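**Malwood v Briltstead, anyone else still buzzing?**

**rinkrat_24**
Just got in and I can't sleep, so you're all getting this. What a game! Three down after the first period, half the block heading for the chips, and then we go and win it 5-4 with the last goal on a delayed penalty. I've followed Malwood for 19 seasons and I can't remember a louder third period (the Buvitz Cup semi comes close, but that had overtime).

The board said 2148 through the doors as well. For a league game in May!

**coldtoes**
Loved every minute, but can we talk about the power play? Two minutes of passing round the outside and then a hopeful slap from the blue line. We scored once from six and that went in off a skate.

**rinkrat_24**
Off a skate still counts :) And the second unit looked much livelier once they put a big body in front of the net. 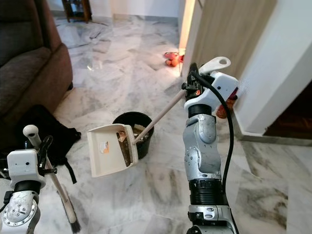 What I really enjoyed was the forecheck. Briltstead couldn't get out of their own end for the last ten minutes, and their defence were just throwing it off the glass and hoping. Our fourth line did most of that, on short shifts, and they never get a mention.

**BriltsteadBlue**
Visiting fan, coming in peace. Fair play on the comeback, cracking atmosphere too. But that delayed penalty was never a trip. He fell over his own feet.

**coldtoes**
I was right in line with it and it was a trip. Soft, but a trip.

**BriltsteadBlue**
We'll have to disagree then! I've watched the replay over 24 times and I get crosser each time.

**pads_and_posts**
Can't believe we're this far down and no one has brought up the goalie. He let in three he'd want back, then stood on his head. That glove save with four minutes left was the best thing I've seen at our end all season. I'd start him again for the return leg, no question.

**coldtoes**
I'd rest him. Three starts in five days is a lot, and he was slow getting across early on.

**rinkrat_24**
No chance, you ride the hot hand! Is anyone getting the Jacobs coach over to Briltstead for the return? I've two spare seats next to me and the pick-up is 3 o'clock from the main car park.

**pads_and_posts**
I'll have one of those, cheers. Bringing the drum.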